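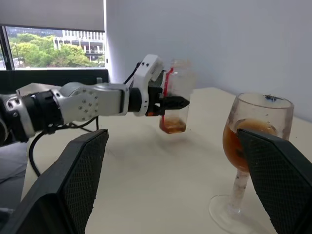 Windthorpe Preserving and Pickling Club — members' blogs

Cucumbers, salt and my second language

02/06/2018

When I moved to Windthorpe I did not know the word "brine." I knew the thing very well, because in my mother's kitchen it was always standing somewhere, but in English I was saying "salt water for cucumbers" and people thought I was talking about the sea. So I want to write a little about how I learned to pickle again in a new country, with new cucumbers and new words.

At home we never measured. My mother put salt in her palm, looked at it, and sometimes put a little back. I tried to do the same here and my first jars were terrible. The salt I bought in Pelstead was much finer than hers, so the same palm was holding more of it. I ate one cucumber and drank water the whole evening. Now I use a kitchen scale. For one liter of water I take 20 grams of salt if I want them mild and we will eat them soon, and a bit more if they must wait.

The cucumbers are a bigger problem. In the supermarket they are long and soft and wrapped in plastic, and they are good for salad only. For pickling I take the bus to the market in Deltdale, where one stall has the short ones with the bumps. You have to come early. I buy 5 kilos, carry them home in two bags, and complain about my shoulders until the next day.

I wash them and leave them in very cold water overnight. Then the garlic, the dill with the yellow flowers still on it, and a horseradish leaf if I can find one. Here almost everyone sells the root and throws away the leaf, which I find very sad. A neighbor on Costa Road lets me cut some from her garden. When there is no horseradish I use a leaf from the grape vine. It keeps the cucumbers firm too, but the taste is more quiet.

Everything must stay under the brine. I put a small saucer on top, and on the saucer a clean stone that I have boiled. The kitchen should be cool, 18 degrees (Celsius, I still cannot think in the other one). On the third day the brine becomes cloudy. The first time a club member saw this she wanted to pour it out! But it is supposed to be cloudy. I start tasting on day five, and after 10 days they go in the refrigerator, if there are any left.

Many people in the club make pickles with vinegar, and I have learned to like them. They are sharp and sweet and they go well with cheese. For me it is a different food with the same name. We had a long and friendly discussion about this in November, and I learned the expression "agree to disagree," which does not exist in my language. We just continue to argue.

My next plan is green tomatoes. My mother says I should cut a cross in each one and push the garlic inside. I asked her how much garlic and she said "enough." I will weigh it and write the number here.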